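What the second arm really costs

I have been putting off writing this one because the quote is still sitting in my inbox and I keep opening it, scrolling to the total, and closing it again.

Quick background for anyone new. I run the bench side of a small shop in Pearce. We take in retired office computers, swap memory and cards, test them, and send them back out. I have a capital budget that would make most people laugh, and every November I have to say what I want from it for the year ahead. This time I wrote down "robot cell" and then spent the winter trying to talk myself out of it.

Two vendors bid. Druvumow quoted a complete cell, two arms with grippers, table, software, and three days of on-site setup. Plutau quoted the arms and pretty much nothing else, at a number that looks wonderful until you start adding.

So I started adding. The Plutau bid leaves out the fixtures. It leaves out the spare fingers. It leaves out the stand, the guarding, and whatever you want to call the person who stands there when it stops. By the time I had a line for each of those, the gap between the two bids had mostly closed, and I trusted the cheaper one less than when I started.

Fixtures are the part I'd underline for anybody planning one of these. The sales talk is all about the arm, reach and payload and repeatability to some tiny fraction of a millimeter. Fine. But a memory module has to be sitting in the same place and facing the same way every single time or all that precision is wasted. Something has to hold it, and you pay for that something. Then you pay for it again when the next batch of machines takes a different part.

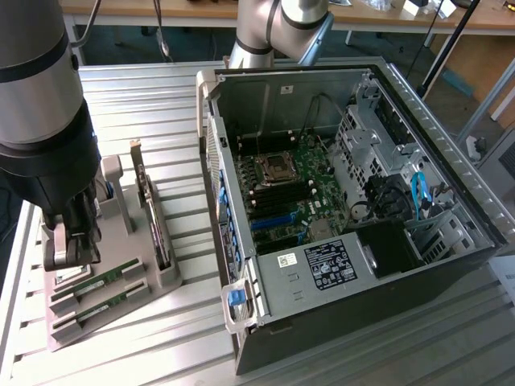

I asked both companies what happens when we change models. Druvumow said a new tray was "a minor engineering change" and would not put a price on minor. Plutau said we could design our own. Sure we could. I could also make my own shoes.

The second arm is where I really dig in my heels. The pitch is that one arm handles parts while the other steadies things or does the next step, so you get more done per hour. I believe it about as far as I can throw it. When I asked for cycle times on a job like ours, I got a time for one module, going into one slot, on a board they picked. No cables in the way that they mentioned. No latch that was already half broken from the last guy. Our computers come in with ten years of other people's fingers in them.

My boss asked the fair question, which was how long it takes a person. Seating memory is quick work for somebody who knows how. The slow part of our day is opening cases, chasing screws, writing things down, and waiting on tests. Neither bid touches any of that. I would be spending most of a year's money on the part of the job that already goes fine.

And yet I haven't said no. People get tired by the afternoon and that's when we bend things. I'd like to see whether a machine at four o'clock does as well as a machine at nine. If Druvumow would let us rent a cell for 3 months and run our own junk through it, I'd sign that today. I asked. They are "looking into a program." I've heard that before, from the people who sold us the label printer.

Speaking of which, the Hilta project. Longtime readers will remember that was our automatic sorting line, the one that was going to pay for itself in 2 years. It is currently holding up a microwave. I went back and read my own budget memo for Hilta before I started on this one and it was painful. I had the purchase price right to the dollar. I had nothing in there for floor space, nothing for training, nothing for the service contract, and I had assumed it would run every hour we were open. This time I'm assuming half, and if the numbers don't work at half then they don't work.

Where it stands as of 16 February 2026: I've asked for one arm priced by itself, trays listed separately with a real price per change, and a test on machines I pull off our own shelf with the cases as we get them. Plutau answered the same afternoon and skipped the tray question. Druvumow wants a call.

If you've bought one of these for mixed, used equipment and kept track of what the second year cost you, please leave a comment. I'd take the service invoices over the brochure any day. I'll post the revised spreadsheet once I have the tray prices to put in it.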